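Putting Away

Suha Tarawneh had been told the back bench was hers until 8, so she made herself a tea and pulled the stool up to the monitor. The job sheet had one line on it. Tape in the rack. Somebody had underlined rack.

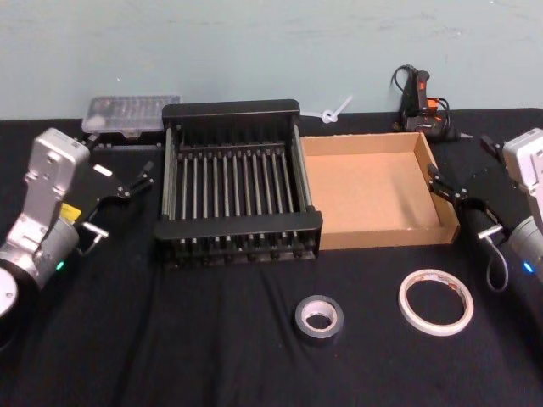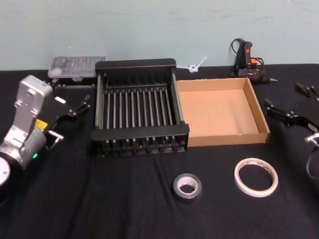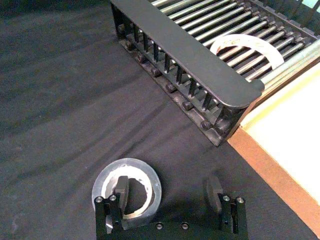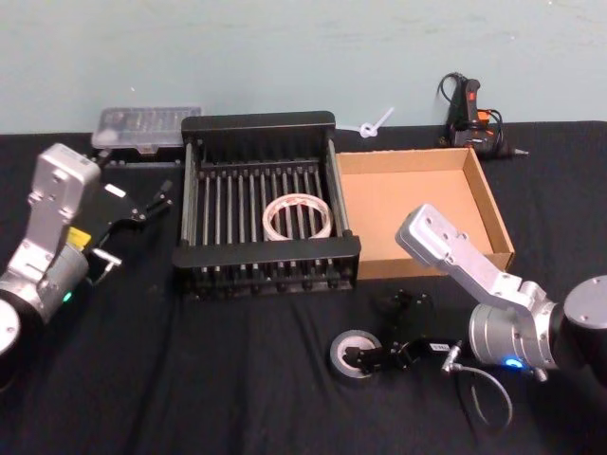 The dish rack, the cardboard and the two arms, all on the black cloth.

PRANANITZ, April

She had come to the Abou Jaoude building from the stockroom of a hardware shop, where she had put things away for 13 years. Paint to the left wall, fasteners by length, anything with a damaged box to the counter. When the shop closed she answered an ad from Jarari, who wanted people who knew what tidy looked like. That was how the ad put it. At the interview they asked her to clear a table while a man with a clipboard watched. She cleared it and he wrote for a long time.

The arms had no names. The software that ran them was called Fekumura and everyone blamed it by name, the way you'd blame a cousin. Fekumura's being slow. Fekumura doesn't like the cloth. Suha thought the cloth was fine. It creased, but so did every tablecloth she'd ever owned.

She pressed start and folded her hands.

The left arm went first. It lowered its fingers beside a roll, stopped, went up again, and came down a little further over. It did this with no sign of annoyance. She had trained a boy at the shop who moved like that in his first week, touching each tin before he picked it up. By the end of the month he could carry a case on each shoulder and had started dropping them.

"Take your time," she said.

One finger went down into the hole in the roll and the other stayed outside. The arm closed, lifted, and the roll came up crooked and slid off onto the cloth. It lay flat. The arm carried on to the rack with nothing in its grip, opened over the rods, and went back to where it had started.

On the monitor the line turned green. Task complete.

Suha looked at the green line for a bit. Then she took the pen off its string and wrote no in the column for remarks. She added the run number, 2217, and initialled it.

Her phone buzzed on the stool beside her. It was her sister, asking whether the robots could do dishes yet, since her husband wouldn't. Suha wrote back that they had a dish rack. Her sister sent a row of question marks. Suha wrote that there were no dishes, it was tape, and put the phone face down.

The second try was the same as the first, except that the roll travelled farther before it fell. On the third the arm pinched the side of it, which she would have done herself, and carried it all the way over and let go. The roll landed on the rods, rocked, and settled. She wrote yes.

She ran it again. No. Again. Yes. By the time her tea was finished she had 4 yeses and a longer column of the other thing, and she had stopped saying anything out loud.

The man with the clipboard came through with his coat on. His name was on the door but she had never had to use it. He read down her sheet.

"It says it got all of these," he said.

"It says that."

"You're marking them by hand?"

"I'm looking at the rack," said Suha. "If there's tape in it I put yes."

He nodded and read the sheet a second time. He asked how long it would take her to put the tape in the rack herself. She said it wasn't a place she would put tape. Tape went on a peg, or in a drawer if you had no peg, and you wouldn't keep a glue gun next to it with the cord loose like that, either. He wrote that down.

"Could it learn the peg?" she asked.

"We'd have to buy a peg."

"I've got one at home."

He said to bring it in, then, and there'd be a form for it. He held the door with his foot while he looked for his keys, and told her the heating went off at 8 and she should be gone before it did.

She reached over and took the roll out of the rack, set it back on the cloth, and pressed start.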